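Hot-desking

Hot-desking is a way of running an office in which workers have no fixed desk and take whichever place is free when they arrive. It is sold under several names, among them flexible seating, agile working and free address, and the differences between these are smaller than the brochures that promote them suggest. The practice is usually introduced to save on floor space. It is usually announced as a way to help people work together, and the evidence for that second claim is thin.

Origins

The term is often said to come from "hot racking," the naval habit of having sailors on different watches share a bunk. The resemblance is plain enough, but the line of descent is mostly asserted in business writing and seldom traced. Sharing of work surfaces is in any case much older than the word. Drafting rooms, newspaper offices and typing pools all had people on different shifts using the same furniture, and saw no need to give it a name.

What changed late in the twentieth century was the portable computer, which let a worker carry most of a desk's contents in a bag. Office planners began to count how many seats were in use at a given hour and found many empty. Such counts deserve some caution. A person in a meeting, at lunch or down the hall at the printer leaves an empty chair, and a survey taken by walking past at 2 in the afternoon will record it as waste.

Forms

In the plainest form, workers arrive and sit where they like. In a second form, often called hoteling, a place is booked ahead of time. A third assigns each team an area and lets its members sort themselves out within it. Many offices that claim to use the first drift toward the third within months, as people return to the same chairs and newcomers learn which ones to avoid.

Shared tables are common in all three, and are cheaper than separate desks.

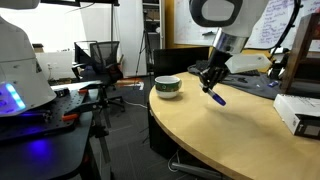 A rounded light wood table with a cup, a keyboard and a cardboard box.

Clear-desk rules

Almost every hot-desking plan comes with a rule that surfaces be emptied at the end of the day. The rule is easy to write and hard to enforce. Mugs, chargers, cardigans and half-read reports stay behind, sometimes by oversight and sometimes as a claim on the spot. Managers tend to treat this as a failure of discipline. It could as easily be read as a sign that storage is too small or too far away, a point that rarely makes it into the launch materials.

Lockers are the standard remedy. In the Hesard insurance office, a conversion often mentioned in trade newsletters, 688 employees were moved to shared seating and given lockers on a different floor from their desks. The newsletters called the move a success, on the strength of a survey sent out by the department that had planned it. The share of staff who answered was not published.

Claimed benefits

Supporters list lower rent, chance meetings between departments and a weaker sense of rank. The first is real where a company does give up space — though part of the saving goes to booking software, lockers and the fitting-out itself. The second depends on people choosing to sit beside strangers, and many would sooner not. As for rank, senior staff in a number of converted offices have kept a closed room by listing it as a meeting room and booking it all week.

The booking product Flendden has been advertised with the line that it makes "100 percent of your space work." What this would mean is unclear. An office in which every seat was always taken would have no room for anyone who came in late.

Criticism

Complaints are fairly steady from one workplace to the next: time lost looking for a seat, noise, chairs and screens that must be reset each morning, and trouble finding colleagues. Workers who need a particular chair or a quiet corner may have to ask for an exception, and so explain a private matter to get it. Hygiene is raised often as well, although old-style desks were not notably clean and comparisons are rare.

The Bunnag trial, run at a call center in Eltenside, is sometimes cited by both sides. It covered 24 workers and ended in July, before the busy season. Supporters point to a fall in reported sick days, and opponents to a rise in requests to work from home. A group that small can bear neither conclusion, and there was no comparison group.

See also

Open-plan office
Remote work
Office cubicle
Coworking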